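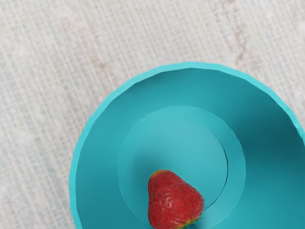

Welcome back, and grab a coffee, this is the handout for Lecture 2 and it's the one where I tell you about my own worst week in the lab. The topic is silent faults, meaning the sort where every light stays green and the robot is still doing something you would never sign off on. Our case is the berry job we built in simulation for the Landry packing line. The task sounds like nothing: get a strawberry into a bowl without hurting it. With the strawberry lying in the bottom of a turquoise bowl like that, our checker wrote "success" in the log and went on to the next run. I was delighted! I went home early!

The checker (I wrote it, so I can be as rude as I like about it) asked one question, which was whether the middle of the berry was inside the circle of the bowl at the end of the run. It didn't ask how hard the fingers had closed on the way there, or whether a fingertip had clipped the rim. And our simulated strawberry was a rigid body. You could have parked a ute on it and it would have kept its shape, so looking at it afterwards told you nothing.

Have another look at the rim too, while you're thinking about rigid bodies. It's made of short straight bits, and if you catch one of the corners between them with a finger, the contact solver may give you a force spike that a smooth bowl wouldn't. We had spikes like that all through the logs and I'd got into the habit of ignoring them. "That's just the mesh," I used to say. Please write that sentence down somewhere and be suspicious whenever you hear yourself saying it.

So, what went wrong. In Cuvau, our simulator, the gripper command had a field called "grip" and it was set to 80. On our side that meant an opening of 80 millimetres. The driver for the Jumau gripper at Flonthorpe had a field with the same name, and over there it meant per cent of maximum closing force. Same name, same number, both perfectly legal, and neither program had any reason to complain. We ran 175 trials in simulation, and I copied the settings file across in June feeling very pleased with myself.
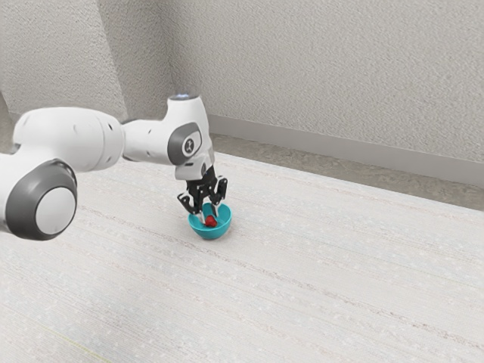
Océane Sutherland was running the bench at Flonthorpe that day and she was the one who stopped it. The first real berry was jam before it left the tray. She hit the stop on the second — she says she should have hit it on the first, and I say I should have been there — and then rang me to ask what on earth I thought 80 meant. I told her, very confidently. There was a long pause on the phone.

No one was hurt. I do want you to sit with that a bit, though, because closing force on a berry is closing force on a finger as well, and people clear fruit off a bench by hand. We'd done our risk assessment on the figure we believed we were sending. The assessment was fine for a robot we weren't running.

Murray Fehr did the review with us, and he was kinder than I'd have been. He pointed out that the logs had shown the trouble all along. Once he plotted contact force against time, you could pick out the mesh spikes (very short, always at the rim) and underneath them a long flat plateau while the berry was being carried. I'd been filtering out the spikes and never scrolled down to the plateau. The grip was too hard in simulation as well, by a different route: no force limit had been set at all, so the fingers simply kept squeezing something that couldn't squash.

What we changed, in the order we did it:

The field is now called grip_opening_mm, and there's a separate grip_force_n. The driver refuses a file with plain "grip" in it.

The checker fails a run if carrying force goes over the limit, wherever the berry finishes up.

The first run on real hardware uses a foam berry with a load cell in it, at low speed, with one person on the stop and doing nothing else.

Rim contacts get their own column in the log. They aren't filtered.

For the tute, please bring one field name from your own project that could mean two different things, and the worst value someone could put in it. Also read the review write-up (it's in the course folder under Landry), and have a go at working out which of the four changes would have caught the fault earliest. Murray and I still disagree on that one, and I'd like a few more people on my side.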